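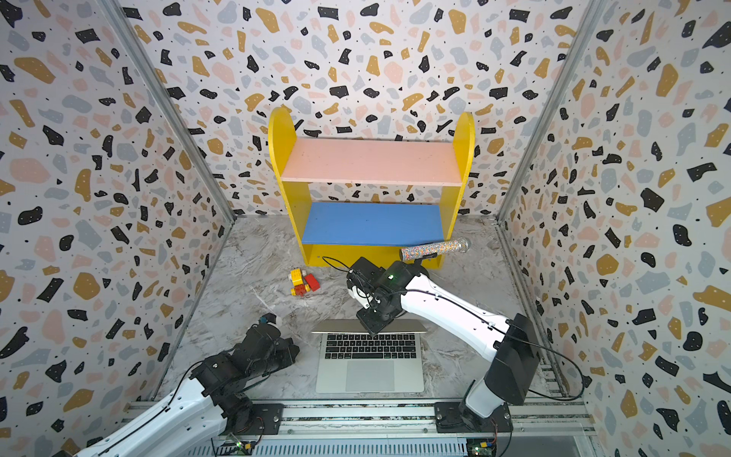 Two-arm cell, fixed camera view, with laptop and yellow shelf.

budholm-openday

Teleoperated episodes recorded at the Budholm open day in January. Visitors drove the arms after a short briefing from Eylül Soylu.

Episodes: 240
Operators: 31
Format: Zolitz log, one folder per episode
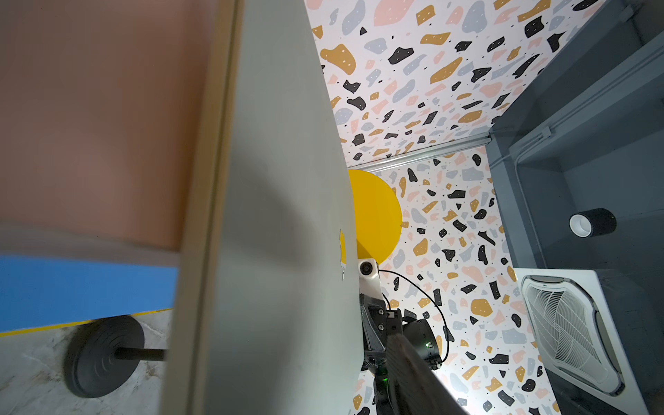 Each folder holds the fixed view, the wrist views and joint states for both arms. Streams share one clock - do not re-sync them on load. Operator IDs are random and carry no personal data.

Known issues
Visitor skill varies widely. Aborted runs are kept and flagged in meta.txt.

Maintainer: Manaia Stubbs, Sindska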